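Notes from Ullow: the swifts are back, and I owe someone a pie

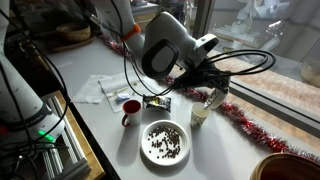
The arm and its loops of black cable, beside the big window.

I lost the bet again. Every spring Afaf Qudah and I put a pie on who gets the first swift over Ullow, and every spring she beats me to it, usually while I'm looking at my phone. This time I was tying my shoe. I heard the scream (if you know swifts you know the one I mean, like a tiny rusty bicycle going downhill), and by the time I had my head up there were three of them over the grain store and Afaf was already asking whether I could manage rhubarb.

So May is properly here, and the birds you've been emailing me about since the snow went are back in town. I've had a lot of letters asking the same few things, so I'm going to try to get through them in one go.

First, the boxes. We have 30 up on the old school now, all on the north side under the eaves, and Wissam Kanaan has been up the ladder to clear out the sparrow bedding that had blocked two of the entrances. He left the sparrows that were already sitting. A few people wrote to say we should turf them out and save the boxes for swifts, and I understand the feeling, but a sparrow on eggs is a bird on eggs and we're leaving her alone. She'll be done with that brood before the younger swifts even start looking around for a hole, and there are plenty of other holes.

Second, the calls. Yes, you can play recorded swift calls near an empty box, and yes, it can help. Mornings and evenings are best, and please keep the volume down to something your neighbors can live with. Mine have been very patient. I run the speaker for a while after breakfast and again when I'm doing the dishes, and I switch it off when it rains. If you've already got birds going in and out, you don't need it at all, so give everyone a rest!

Now for the part I really wanted to tell you about. Over the winter Nabil Harb sat down with all the old evening count sheets, the ones that had been living in a biscuit tin at Bitar, and typed them up. All 837 of them. Some were on the backs of bus timetables and one was written on a paper plate. He says the handwriting improved a lot after the first few summers, and I have a suspicion about whose handwriting he means.

What comes out of it is a bit of a puzzle. The biggest single evening in the whole pile was 1,003 birds over the Patalness marsh, ahead of a thunderstorm, with three counters standing in a row and shouting numbers at each other. I was one of the three and I remember my neck hurting for days. That sort of gathering is all about food, of course. Swifts will go a very long way around bad weather to find flying insects, and a marsh on a heavy, warm evening is one enormous dinner table. So that count tells us very little about how many pairs nest in Ullow, and Nabil has put it on a separate list with the other storm evenings.

The town counts are the ones to watch, and those go down slowly and then level off once the school boxes went up. Does that mean the boxes did it? I'd love to say so. Eirlys Jenkins, who taught me most of what I know and still corrects my Latin, pointed out that the roof on the Zistmont mill was redone in the same stretch of years, and every bird that used to nest there had to go someplace. We may just have moved them down the road. She's right to say it, and it sent me back to the sheets with a much less cheerful pencil.

What would help is knowing where birds are going in, house by house. Counting them in the air is lovely, but a swift seen over your street could be feeding a chick on the other side of the river. A swift that shoots under your gutter at full speed and doesn't come out again is a nest, or very likely one. They're quick about it – you'll think you imagined it – so give yourself a good long sit with a drink and a chair that lets you lean back.

Khalil Ghanem is collecting nest addresses this year. Tell him the street, which side of the building, and what the bird went into (gap under the tiles, broken vent, a proper box, whatever it was). The low screaming parties are worth noting too, the ones where a gang of them comes down between the houses at roof height, because those tend to happen close to where there are nests. You don't need binoculars. I leave mine indoors for this, they're hopeless on something that fast.

One more thing, because it comes up every year. If you find a swift on the ground, please don't throw it in the air. I know your grandfather did it. An adult that's healthy may only need a hand up, but one that's hurt will just be hurt twice, and a young one may not be ready at all. Put it in a shoebox with a clean cloth and some air holes, keep it somewhere quiet and dark, don't try to feed it or give it water, and call a wildlife rehabber. Afaf has the number if you can't find one.

The first group watch is on Wednesday at the school gate, starting at 8 p.m. and going on until we can't see anything. Wissam is bringing the folding chairs. Last year somebody brought a telescope and spent the evening looking at the moon, and that was fine too, but we could use every pair of eyes on the eaves this time – the east end in particular, where we have boxes we've never managed to watch properly.

And if you're out at Patalness some sticky evening and the sky fills up, count them anyway. Nabil still wants the sheets, on a separate list or not. He has asked me to say that he'd prefer them on paper, flat paper, with the time written down.

The pie is cooling as I type. Afaf wants it dropped off before the watch so she doesn't have to share it.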